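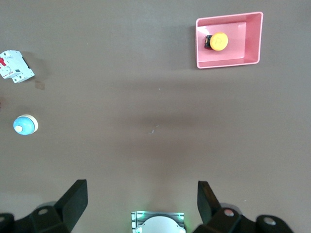 The Pink Tray

My grandfather left me his workbench, his good side cutters and over 70 margarine tubs full of parts, and my sister got the car. I'd like it on the record that I was fine with this. I can't drive a manual and I'd wanted the bench since I was 6.

It went in the spare room, the long brown table butted up to it for sorting, and every night after tea I'd tip a tub out and work through it with the radio going. Fuses with fuses, switches with switches, and a bucket under the table for the dead and the unidentifiable. Some tubs had labels. Most of the labels were lies. "Kitchen" had doorbell wire in it and a single baby's sock.

So there I was one night in December, windows open, moths having a lovely time, and I was down to the last few bits from the last tub. A white circuit breaker with a red toggle. A blue push button, a big glossy dome of a thing with a cream ring round the base, like something you'd whack on a quiz show. And the yellow one, the emergency stop, which I'd put in the pink tray all by itself.

The pink tray was for things I had to ask Anoma about.

Anoma Weerakoon worked with Pa at the Zesach cannery for donkey's years. He did the wiring and she ran line 6, and as far as I could tell they spent the entire time arguing. She was at the funeral in a magnificent green sari and she told me, over the sandwiches, that he'd been the most stubborn man she ever met and that he owed her a button.

I thought she meant off a coat! I'd actually gone through his sewing tin.

"Is it yellow?" she said when I rang her.

"Yellow cap, black body. Bit of red on it."

There was such a long silence that I checked the phone.

"I'm coming over," she said, and it was twenty to nine at night and she lives right across the river, but you don't argue with Anoma, only Pa was allowed to do that.

I put the kettle on and tidied, by which I mean I moved the bucket. Then I sat and looked at the button for a while. It was a chunky thing with a faint mark pressed into the cap that I couldn't make head or tail of, even with my glasses on and then off again. I didn't push it. I wanted to. It wasn't connected to anything and I still had the feeling that somewhere across town a conveyor would grind to a halt and a man would swear.

She arrived with a torch and a container of love cake, and she walked straight past me down the hall as if she'd been in the house a hundred times. (She had not been in the house once.)

"Well," she said to the tray. "There you are, you little beggar."

The story took two pots of tea. There'd been a new labelling machine, a Van Wijk, very flash, and the night it went in the manager wanted 3000 tins of apricots through it before the morning truck. The machine had a stop button down at the far end, where nobody stood. Anoma said she wanted one at her end. The manager said after the truck. Anoma said before the truck. And Pa, who'd been lying on his back under the thing for most of the day and was in no mood for anybody, said they were both giving him a headache and went off to have his sandwich.

"I was furious," she said. "I thought, thank you very much, Mister. Very helpful."

But when she came back from telling the manager a second time, there was Pa with a drill, putting a button in at her end. He hadn't asked. He'd pinched it off a spare panel in the store. He said if anyone wanted it out they could take it out themselves, and then he went home.

"Did you ever have to use it?" I asked.

"Of course I used it. I used it for 20 years! I used it when the glue jammed, I used it when Terry's tie went in. I used it once to hear the end of the cricket."

When they shut the cannery everyone took something. One of the forklift boys took a whole Sekico wall clock, and it still hangs in his carport. Anoma went in on the last afternoon with a screwdriver in her handbag, and where her button should have been there was a neat round hole, and Pa was standing next to it looking at the ceiling.

"He told me it was scrap. I said, then give it to me. He said he'd think about it." She cut herself another piece of cake, quite a violent piece. "Every Christmas he wrote it in the card. Still thinking."

I laughed, and then I had to go and look for serviettes for a minute.

When I came back she'd picked it up. She was holding it in her palm with the yellow side up, and she'd put her other hand on top, flat, the way I suppose she'd done it all those times with the tins going past.

"Go on," I said.

She pressed it. She gave a very firm nod, and she put it in her handbag and snapped the clasp.

"What do you want for the blue one?" she said.

I told her I'd think about it.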